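Spent the afternoon at the Lullora open day, the robot lab over in Benwood. 90 minutes in line for parking, zero regrets!!

First stop was the handling bench. They have little cameras mounted right at the grippers, so you get to see what the robot sees while it holds stuff:
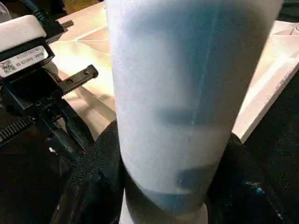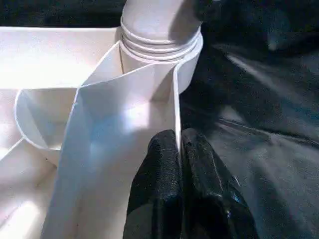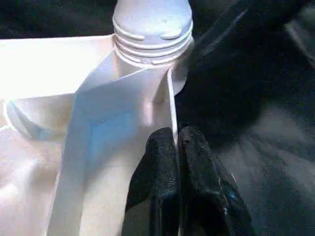 Gripper's eye view, all three – a frosted cup first, then white plastic with a threaded neck in the other two.

Mingxuan Tan was running the bench and answered every question I had (I had a LOT). Cups are her favorite test because they look easy and they squish.

I asked how many practice grabs it takes before she trusts a new object. 1,000! I gave up on chopsticks after 15.

My other favorite thing is those black fingers. The grainy surface looks like the grip on an old bike handle and I really wanted to poke it. Did not poke it. Very proud of me.

Brayden Lapointe did the talk at 3 and it was packed – I stood at the back next to a kid who wanted to know if the robot gets bored. Brayden thought about it for a good long while and said he'd get back to him lol

They're doing another one in August. Sign up early, the bench tour only takes 62 people and I got one of the last spots.

Anyway my feet hurt and I bought the tote bag.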